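4. What the dining table is for

4.1 The table as a holding place

I should say up front that I didn't set out to write about dining tables. The study was meant to be about pantries, and how people decide that a thing has been "put away". I had a tidy plan for it, with a coding sheet and everything! But in both of the homes I keep coming back to in this paper, the food I was trying to follow kept stopping short of the pantry. It got as far as the dining table and stayed there, sometimes through a meal, sometimes through several. So this section is about that stop, and about the things that live on the table between meals.

I'll call these things residents, a word I've borrowed from Paweena Petchrat, who used it in her notes for the Fluludham households and never made a fuss over it. A resident is anything left on the table that isn't waiting for somebody to deal with it. A dirty cup isn't a resident. A vase usually is. A box of snacks is the awkward one, and I've spent far more of the past year than I'd like to admit arguing with Casimiro Herrero over which side of the line it falls on.

His view (he'll forgive me for squashing it into a sentence) is that a snack box is just shopping that hasn't finished its trip. Mine is that opening the box changes what it is. Once the flap is up and the packets are showing, the box is doing the job of a bowl, and people treat it like one. They reach into it while talking. They push it toward a visitor. They don't read the front of it any more, and they don't much care which way round it sits.

4.2 The open box

Figure 2 shows the kind of arrangement I mean. The box has been set down in the centre of the cloth, right where a serving dish would go, and the wrapped packets sit inside it ready to be picked out one at a time.
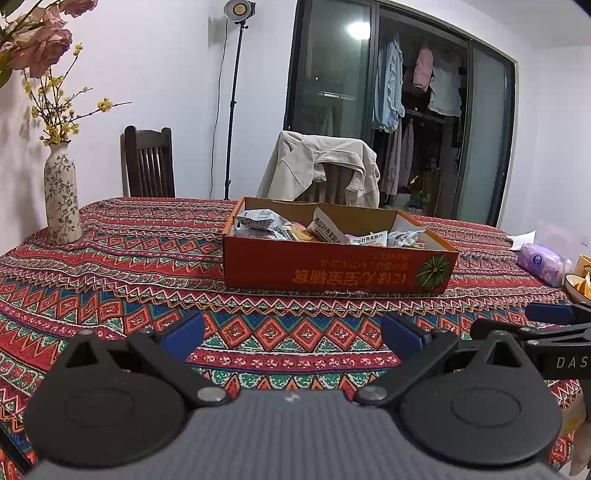 Figure 2. Dining table with patterned cloth, an open snack box in the centre and a vase at the left. The packets that can be read are labelled 南瓜籽燕麦脆片 (pumpkin seed oat crisps).

What struck me in the interviews was how little anyone had to say about choosing the spot. I'd ask why the snacks were in the middle, and I'd get a look, the sort of look you'd give a person asking why the soap was by the sink. One woman in the Brirnenen group told me, "It's the middle. Everyone can get there." When I pushed a bit (I'm afraid I did push), she said that if it were at the end it would belong to whoever sat at the end. I think that's as good a theory of the shared table as anything I've read, and I've quoted it to a lot of patient colleagues.

The packets being separately wrapped matters more than I first thought, too. Loose biscuits go onto a plate, and a plate of biscuits has a clock on it — somebody has to cover it, or finish it, or feel bad about it. Wrapped ones can be left out from one day to the next with no harm done, so the box never forces a decision. Several people said they only noticed the box when it was empty. Even then it might stay put a while longer, collecting bits of torn wrapper, which is the one stage at which Casimiro and I agree completely that it's rubbish.

There was a smaller point about the writing on the box. It's upside down from where the picture was taken, and in our early coding we had a column for which seat the label faced, on the idea that the lettering might tell us who the box was "for". I was very fond of that column. It gave us nothing at all. People turned boxes to get at the packets and left them however they landed, and when I asked them afterwards which way the writing had been facing they couldn't tell me. We dropped the column in April and I've only mentioned it here so that the next person doesn't waste the time.

4.3 Cloths, and what they ask of people

The cloth deserves its own few paragraphs. I'd expected that a bright cloth would be a sign of company coming, because that's how it worked in the house I grew up in: bare table for us, good cloth for the aunties. The households in this study mostly didn't do that. The cloth stayed on, and the residents sat on top of it, and at mealtimes plates were fitted in around them.

A busy pattern seems to help with this. The zigzags and diamonds in Figure 2, with all that red and orange and green going on, are a good case of a cloth that can take a lot of stuff sitting on it and still look like a set table. People said as much about their own. "A plain one shows everything," was how one man in Fluludham put it, and he meant crumbs, but he also went on (at some length, and very happily) about how a plain cloth makes two objects look like a mess while a patterned one makes them look like they were meant to be there. I've tried it at home since. He's right, or at any rate I've stopped clearing my table.

There's a cost, though. A cloth that's always on is a cloth that's rarely washed, because washing it means moving the residents, and moving the residents means deciding about each of them. Paweena found that wash day was the one time tables got properly sorted. The vase would go to a bench or a windowsill, the papers would get read at last, and half of what had been sitting there never came back. If I had the study over again I'd have visited on wash days on purpose and skipped a good many of the quiet afternoons.

4.4 The edge of the table

If the middle is for sharing, the edge is for everything else. The right-hand end of the table in Figure 2 has a purple packet of wet wipes, a sheet of paper, a little yellow container and a bowl with some yellow food in it, and I could have drawn you that list from nearly any table we looked at, give or take the colours. Wipes in particular turned up so often that Casimiro wanted a section on them. (He didn't get one, but I can see the case.) They're a cleaning thing that has moved in among the food things and been accepted, and people who'd be horrified by a dishcloth on the dinner table will leave wipes beside a bowl without a second thought.

Paper is the other one. We coded sheets of paper as "pending" by default, and I now think that was lazy of us. Some paper on a table is waiting for an answer, sure. A lot of it has been answered, or never needed it, and it's just stayed on because it's flat and doesn't get in the way. Our coding sheet, which we'd adapted from the Koller household inventory, has no way of telling those two apart, and I'd treat our counts of pending items as too high for that reason.

Chairs take the overflow. A jacket over a chair back, like the beige one in the figure, is so ordinary that most people left it out when I asked them to list what was at the table. I'd say, "And the coat?" and they'd say, "Oh, that's on the chair," as though the chair were in another room. I found this lovely, and I also found it useful, since it gave us a working boundary: for these households the table ends where the cloth ends, and what hangs on a chair is somebody's own business.

4.5 Flowers

I've left the flowers until now because they're the residents people were proudest of and the ones I understood least. In the figure a branch of small yellow flowers stands in a tall white vase with a dark floral print, with artificial pink ones hanging in at the corner, and the mixing of kinds was common. I'd gone in with a bit of snobbery about artificial flowers, I'll own up to that. It didn't survive the first few visits. They were dusted, moved about and talked over with just as much interest as anything growing.

What the vase does for the table is hold one side of it. It's tall, it tips if you bump it, and so it tends to be put where nobody reaches across. Once it's there the snacks can't go in that spot, the papers drift to the other end, and you've got the lopsided layout that we started calling "vase left" in our notes, whichever side it was on. The Grodiment pilot reported that tables without a tall object had their residents spread out evenly, and our material doesn't contradict that, though I wouldn't lean on it hard. We only had 12 tables, and two of those were round, where left and right don't mean much to begin with.

4.6 Where this leaves the pantry

So, back to the question I was supposed to be answering. If "put away" means behind a door, then a fair bit of the packaged food in these homes is never put away at all. It's bought, it's opened, it's eaten from the table, and the pantry doesn't come into it. If "put away" means in its right place, as most of the people we talked to used the words, then the box in the middle of the cloth was put away the moment it was set down there.

I lean to the second reading, and Casimiro still leans to the first. We've kept both codes in the tables that follow, so a reader who sides with him can rerun the totals without having to ask us. Section 5 takes up the kitchen bench, where the same packets behave quite differently, mostly on account of the kettle.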